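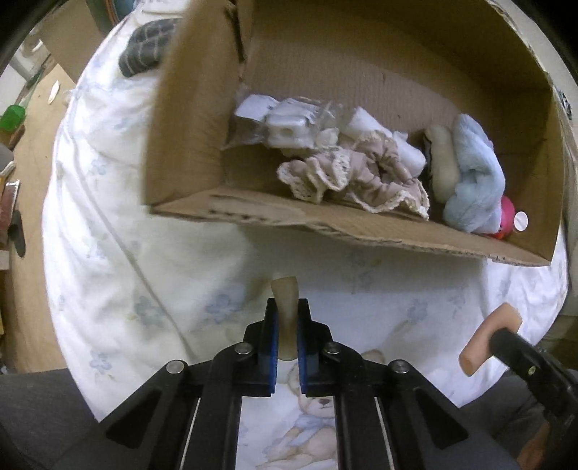
Small household items in a cardboard box, with a hand-held gripper and a second tool arm.

Bukeo hand-held gripper kit: a short review

Bukeo has started selling its hand-held gripper as a kit, and we had a pair on loan from the distributor, Plirkov, through most of October. The kit is meant for teams that want to record everyday handling tasks in homes and offices without moving a full robot arm into the room. You hold the tool, do the job, and the recording is used later to train an arm fitted with the same jaws.

The pair costs $2489 with the charger, a carry case and one set of spare pads. A single tool can be ordered, but Plirkov says most buyers take two. We would do the same. One-handed work gets slow as soon as a box or a bag is involved.

Assembly is simple. The linkages come already joined, and the pivots are held by plain screws that you can tighten yourself. Ours needed that once, after 6 days of use. The blue jaw pads slide off for cleaning and go back on the same way.

Busisiwe Steyn ran most of our trials. She stayed away from blocks and cups and used the kind of mixed clutter that ends up in a box at home: a gathered scrunchie with lace trim, something fluffy, a crinkled plastic bag, odd curved pieces. Light, stiff items were the easiest. She could pick up a thin piece and keep it upright between the pads with very little squeeze. Soft things took more practice, and the clear bag was the hardest of the lot. The pads tended to pinch a fold of film and leave the contents behind.

She also worked on a bed as well as at a desk, and found the bed harder. A loose sheet gathers under the jaws if you come in too low. The manual covers this in one line on page 70 and could say more.

Our main complaint is the grip handle, a bit wide for small hands. Yusof makes a slimmer one that fits, sold separately, and Bukeo told us it plans its own version for February. The recording software is basic but did not lose a session in 3 weeks.

Plirkov is taking orders now, with delivery from its Flasarstead warehouse. Loan pairs can be booked by member groups through the equipment page, for up to two weeks at a time. Please return them with both sets of pads - the last pair came back with one missing.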